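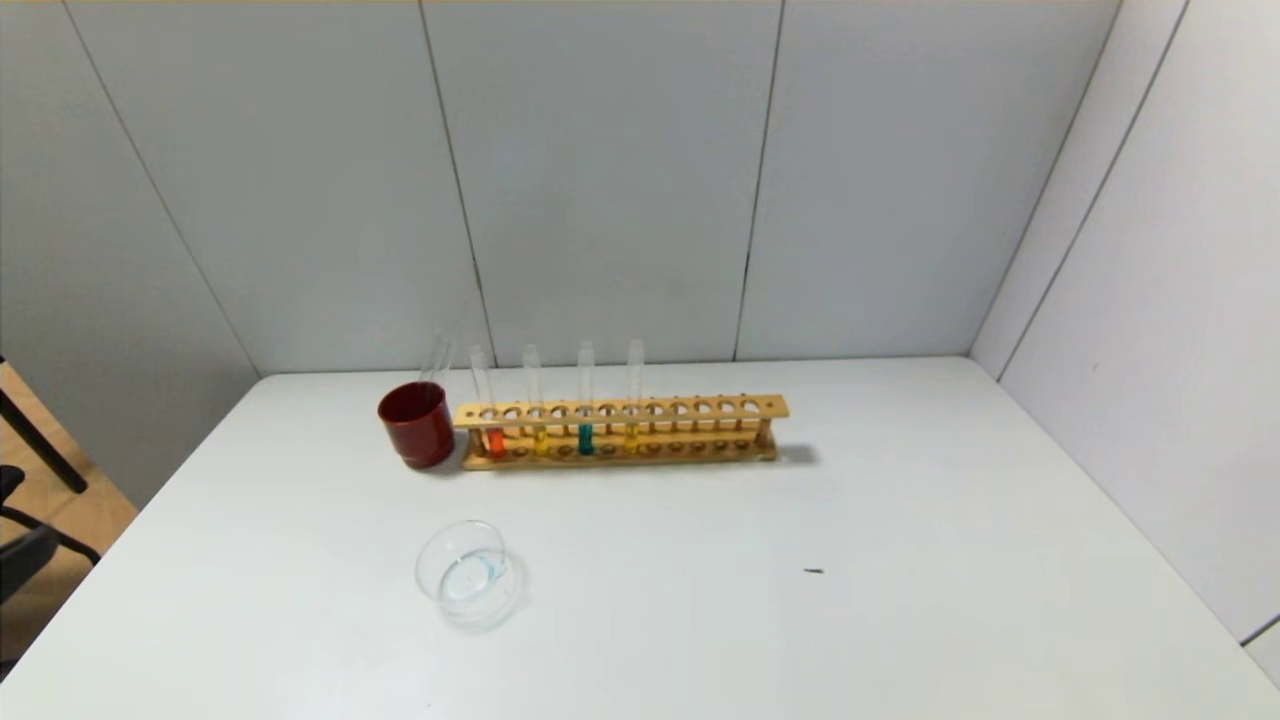
Clandley Porch Notes

Welcome, and thank you for stopping by! Clandley Porch Notes is a small collection of 1,000 short diary entries written by people who moved to Clandley from somewhere with very different weather and had to learn the place one season at a time. I grew up where rain meant a light jacket and a shrug, so my own entries from my first March (mud, sleet, a sunburn, more mud) are in there too, and I have left my spelling alone.

What you get

There are 2 files. The first, entries.csv, holds the diary entries, one per row. The second, writers.csv, has a line for each of the 14 writers, with the region they came from and how many winters they had already spent in town when they started writing.

Columns in entries.csv

entry_id: a plain running number
writer_id: matches the same column in writers.csv
month: the month only, spelled out
time_of_day: morning, afternoon, evening or blank
text: the entry as written
topic: one of 10 labels, such as heat, first frost, snow, garden, clothes or homesick

How the entries came together

Most of them started on paper – the backs of envelopes, a feed store calendar, one very nice leather notebook – and were typed up over a long winter. Rocío Chávez did the bulk of the typing and picked the topic labels. She and I argued happily for weeks over whether a complaint about wet socks belongs under snow or clothes. It went under clothes, unless the writer mentions shoveling.
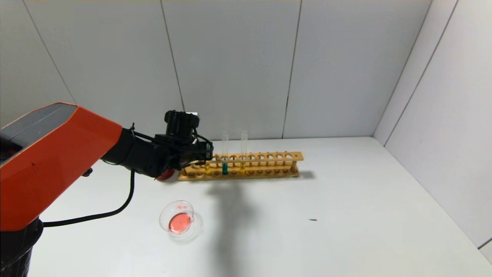
We kept odd punctuation and half-finished thoughts, and we took out street names, phone numbers and the names of children. If a writer said the same thing three evenings running, all three entries stayed in. August is like that.

Things to watch for

Please don't use the notes as a weather record. People write when they are miserable or delighted, and a mild gray afternoon hardly ever makes the page. Summer is thin compared with winter, and one writer who loves tomatoes accounts for a good share of the garden label. Blank text cells are real blanks where we couldn't read the handwriting.

Using and sharing

You are welcome to read, quote and teach with the notes, and to remix them for anything that isn't for sale. Please credit Clandley Porch Notes and leave the writers unnamed. Corrections are gladly received; send the entry_id along with the fix and I'll get to it in the evening, usually after supper.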